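Print this page | E-mail this page
3 comments | 8 shares

Plumden Shared Laundry - Progress Report to the Bredent Fund

Submitted by Driss Nasr, project lead
Nov 20, 2018

This report covers the period from the start of the grant in July to now. It follows the headings in your reporting form, with the money at the end.

Where we are

The laundry is open to households in the Plumden building four days a week. At the time of writing 74 households have signed up, and 22 of those came to us in the last month, mostly through the notice in the lobby. We had planned to open in early fall and we did, though two weeks later than the date in our application. The delay was in the water supply. The old shutoff valve would not close all the way and had to be replaced before the plumber could connect anything.

The room

We are on the ground floor of the former Halvorsen workshop, at the foot of the spiral staircase. We kept the wooden treads on the stairs and had the loose ones refastened. The ceiling is the original white corrugated one, with the beams and conduit left exposed. Boxing it in was priced and we decided against it, as the electrician needs to reach the conduit and the money was better spent on the drain. The fluorescent lights give enough light to read a care label by, which was a complaint about the old basement laundry.

Noise was a worry for the people in the apartment directly above. We put rubber feet under the machine and stopped running cycles after 8 in the evening. There has been one complaint since, and it was about the street door.

The washing machine

We bought one dark gray front loader in place of the two smaller machines listed in the application. Britt-Marie Engström approved this change by e-mail on behalf of the fund. The machine has the usual round dial for choosing the program, with touch buttons beside it. Most users had no trouble with the dial. The touch buttons took longer, and several older residents pressed the power button twice and switched the machine off again. We now go through it with each new user at sign-up.

Detergent has been the bigger problem. In the first weeks people put powder in all of the compartments of the drawer, softener included, and it caked. We ran a short session on this for anyone who wanted to come and will repeat it in the new year. The drawer is now pulled out after the last load of the day and left that way overnight so that it can dry. It is rinsed in the sink once a week. 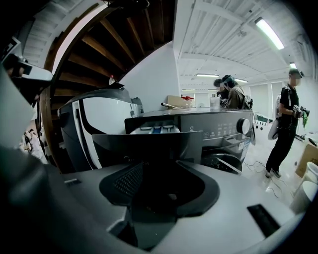

The top of the machine and the counter behind it still collect more than they should. The agreement with users is that cups, bottles and small boxes can be put down there during a load and go home with their owners afterward. This works on some days. We left money in the budget for a wall shelf, and Flindier has quoted for one with a raised front edge so that nothing slides off during the spin cycle. We would like to have it up before the end of the year. The ledge by the stairs is also used for odds and ends, and we have asked people to keep it clear.

Maintenance

The door seal is wiped down at closing and the filter is cleaned every second week. The filter has produced coins, hairpins and one house key, which was returned. There was one service call, for a drain hose that had worked loose at the wall. It was covered by the warranty. The floor was mopped the same day and there was no damage.

We had hoped to share the upkeep among the users on a rota. The rota has not held up well. Four people do nearly all of it, and I have started paying a small weekly amount for closing duty out of the wash fees.

Money

Spending to date on equipment and fitting out is $2318. The largest items were the machine and the plumbing. The valve was not in the original budget and took most of our reserve. The shelf is not yet included in the figure. Receipts are in the folder sent with this report, in date order, except for the electrician's second invoice, which we are still waiting for.

Wash fees cover detergent, water and the closing duty. They do not yet cover electricity, and we expect to raise the fee slightly in the spring after talking to the users.

Next steps

- Put up the shelf
- Repeat the detergent session
- Get the electrician's invoice and close the fitting-out budget
- Decide on a fifth opening day, probably a Saturday

We would also like to discuss moving the small amount left in the signage line over to the shelf. The signs were made in-house and cost very little. Please let me know whether this needs a form or if an e-mail is enough.

Driss Nasr
Plumden Shared Laundry

Share this report (8) | Comments (3)

Contact | © 2018 Plumden Shared Laundry | Back to top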